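プレスリリース
2026年8月27日
トリヴム(Trivum)

手持ちグリッパー「Coso」の信号途切れについてのお知らせと、無償交換のご案内

こんにちは、トリヴムで製品安全を担当しているヘイゼル・カステヤノスです。いつもは新製品のうれしいお知らせに名前の端っこだけ載せてもらっているのですが、今回は不具合の話なので、最初から最後まで私が書きます。少し長いです。お急ぎの方は、下のほうの「お手元のCosoについて、お願いしたいこと」だけ先に読んでください!

まず結論から。手持ちグリッパー「Coso」の初期ロット、約600台について、ケーブルの根元に力がかかると開閉センサーの信号が一瞬途切れることがあります。途切れている間、本体は直前の値をそのまま記録し続けます。エラー音も鳴らず、ランプの色も変わりません。この状態で録ったデータをロボットアームの動作に使うと、つかむ、放すのタイミングが手本とずれるおそれがあります。対象のケーブルはすべて無償で交換します。けがをされた方の報告は、今のところ一件もありません。

■ 何が起きたのか

最初に見つかったのは、グロノトリー(Gronotley)にあるうちの試験場です。制御ソフト「Ghanem」の新しい版を試していて、アームに重さ500グラムの缶を棚から台へ移させていました。人がCosoで何度かやってみせた動きを学習させて、アームに同じことをさせる、いつもの試験です。

ところがアームが、台のだいぶ手前で缶を放しました。ガン、というすごい音がして(隣の部屋で電話中だった私にも聞こえました)、缶は床を転がって安全柵の下をくぐり、通路まで出てきたんです。通路には試験担当のターメル・バタイネがいました。缶は靴の横で止まって、当たってはいません。ターメルはすぐ非常停止を押し、アームはその場で止まりました。非常停止はちゃんと働いていて、あとで記録を見ても遅れはありませんでした。

その場ではみんなソフトを疑いました。新しい版を入れたばかりでしたし、私も「ああ、Ghanemだな」と思って、Ghanem担当のボグダン・アヴラムに少し強めの言い方で連絡してしまいました。この場を借りて謝ります。ボグダン、ごめんなさい。前の版に戻しても、同じデータを使うと同じ場所で缶を放したんです。

そうなると怪しいのは手本のデータのほうです。開閉の記録をグラフにしてみたら、普通なら細かく揺れているはずの線が、途中だけ定規で引いたみたいにまっすぐになっていました。人の指でこんなにぴたっと止められるわけがありません。そのまっすぐな区間が終わったとたんに、値がぽんと飛んでいました。

■ 原因はケーブルの根元でした

解析を引き受けてくれたのはヤラ・カラキです。ヤラは試験に使ったCosoを分解せずに、まず持ったままケーブルをあちこちに引っ張ってみました。まっすぐ引いても何も起きません。手首を返しながら斜めに引くと、線がまっすぐになる。もう一度やっても、なる。そこで分解してみると、コネクターの根元を押さえる部品がほんの少し短くて、斜めの力がそのまま端子にかかっていました。

図面を見返したら、押さえ部品の寸法は試作の途中で一度変えていました。ケーブルを細いものに替えたときに、押さえ部品も小さくしたんです。軽くて取り回しがよくなったと社内では好評で、私も会議で「いいですね!」と言った覚えがあります。引っ張り試験もしました。ただ、まっすぐ引く試験だけでした。手首をひねりながら引く試験は項目になくて、項目を決めたのは私の部署です。

Cosoは手に持って動かす道具なので、ケーブルは手首と一緒に回りますし、机の角にも服にも引っかかります。使っている最中の様子を見ると、まあケーブルというのはよく動き回るものだなと思います。
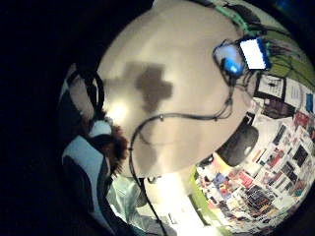 作業中の様子。細い黒のケーブルが大きく弧を描いて画面の下へ伸びる。左はヘッドホンを着けた人、右はポスターやチラシで埋まった壁。

さて、ケーブルの話に戻ります。信号が途切れる時間はごく短いことがほとんどで、指をほとんど動かさない場面なら、途切れても記録の見た目はたいして変わりません。これが発見を遅らせました。持って運んでいるだけの区間なら直前の値のままでもだいたい合ってしまうので、困るのは、ちょうどつかむ瞬間や放す瞬間に重なったときなんです。

それからもうひとつ、本体ソフトの作りもよくありませんでした。センサーからの信号が来なくなったら、直前の値で埋める。画像の記録を止めないための工夫として入れたもので、短い通信の乱れには便利でした。でも「埋めた」という印をデータのどこにも残していなかったので、受け取る側のGhanemには、本物の値と埋めた値の見分けがつきません。缶を落としたのはアームですが、アームは渡された手本のとおりに動いていました。

■ 手元の記録を全部調べました

グロノトリーで録りためていた手本の記録、2,795本をすべて調べ直しました。先ほどの「定規で引いたような線」を探す小さなプログラムをヤラが書いて、引っかかったものを人の目で見る、というやり方です。画面とにらめっこの作業にはハディ・クーリーが付き合ってくれました。ふだんは出荷と在庫の担当なのに、目がいいんです、ハディは。

疑わしい記録は学習用の置き場から外して、別の場所に残してあります。消していません。あとで直し方を比べるのに使いますし、社外の方から「どんなふうに見えるのか」と聞かれたときにもお見せできます。疑わしい記録を外した手本で学習し直したところ、缶の試験では、台の手前で放す動きは再現していません。試験はまだ続けています。これで全部片付きましたと言うには早いので、今日の時点ではここまでと書いておきます。

■ お手元のCosoについて、お願いしたいこと

対象になるのは、ケーブルの根元の押さえ部品が灰色のCosoです。黒い部品のものは新しい形なので、ケーブル交換の必要はありません。色が見分けにくいときは、明るいところで写真を撮って窓口に送ってください。こちらで見ます。

対象のCosoをお使いの方は、交換用ケーブルが届くまで、新しい記録を録るのをいったん止めてください。急ぎの予定があってどうしても、という方は窓口にご相談ください。貸出機を用意しています(数に限りがあるので、早めに言っていただけると助かります!)。

すでに録った記録を使ってアームを動かしている方は、アームを止めて、次の点検用ソフトを通してからにしてください。点検用ソフトはサポートページに置いてあって、ヤラの書いたものに画面を付けたものです。記録のフォルダーを選ぶと、疑わしい区間が一覧で出ます。記録が多いと時間がかかるので、お昼に出る前に走らせておくのがおすすめです。

ケーブルをテープで固定して使い続けるのは、やめてください。うちでも試しました。テープの位置しだいで途切れやすくなることがあります。

ケーブルの交換はご自分でできます。慣れていない人にやってもらって、6分で終わりました。必要な工具は交換キットに入れてお送りします。自分でやるのは不安だな、という方は本体ごと送っていただければこちらで交換してお返しします。送料は往復とも当社持ちです。

■ 交換キットとソフトの更新

新しいケーブルは押さえ部品を長くして、斜めの力を本体側で受ける形にしました。試作のときに自慢していた軽さは少しだけ失われます。手に持った感じが変わったと言われるかもしれませんが、そこは我慢していただけるとうれしいです。

キットの発送は、登録いただいている住所へ順に始めています。引っ越しや部署の移動で住所が変わった方は、お手数ですが窓口までお知らせください。対象の方全員への発送を10月のうちに終える予定で、遅れそうなときは遅れると書いてまたお知らせを出します。

本体ソフトの更新も、キットと一緒にお願いします。更新後は、信号が途切れると音が鳴って、記録の中に「ここは値が来ていません」という印が残ります。録っている最中にピッと鳴るのはうるさい、と社内ではもう不評です。音量は下げられますが、完全には消せないようにしました。ここは譲りませんでした。

Ghanemのほうにも手を入れました。ボグダンの提案で、印の付いた区間を含む記録は、確認の操作をしないと学習に使えないようになります。さらに、物を持っている間に手本の開閉の値が急に飛んでいたら、アームはその動きを始めずに止まって、画面で知らせます。この機能は初期設定で有効です。

■ 社内で変えること

引っ張り試験に、ひねりながら引く項目を加えました。ターメルが治具を作ってくれています。今のは木の板と蝶番でできた仮のもので、見た目はかなり日曜大工っぽいのですが、不具合の再現にはちゃんと使えました。きちんとした治具ができたら置き換えます。

試験場の安全柵も下のすき間をふさぎました。缶がくぐれるすき間があったこと自体、ケーブルとは別の問題です。アームが動いている間は、柵の外でも台に近い側の通路は通らないことにしました。遠回りになるので評判はよくないです。同じような柵をお使いのところは、一度しゃがんで下をのぞいてみてください。

それと、部品の寸法を変えたときに試験項目も見直す、という決まりを設計の手順書に入れました。書類の上では一行です。その一行がなかったために、皆さんに作業を止めていただくことになりました。ご迷惑とご心配をおかけして、本当に申し訳ありません。

■ お問い合わせ

Cosoの交換、点検用ソフト、貸出機のことは、トリヴム製品サポート窓口へお願いします。連絡先は保証書の裏と、サポートページの一番上に載せてあります。件名に「Cosoケーブル」と入れていただくと、担当に早く回ります。Ghanemの設定についてのご質問も同じ窓口でかまいません。

「うちでも変な動きがあったけど、これかな?」くらいの話でも大歓迎です。記録が残っていれば、上書きせずにそのまま取っておいてください。報道関係の方からの取材のご依頼は、私、カステヤノスがお受けします。試験場での分解の様子や、まっすぐになってしまったグラフもお見せできます。

トリヴム 製品安全担当
ヘイゼル・カステヤノス(Hazel Castellanos)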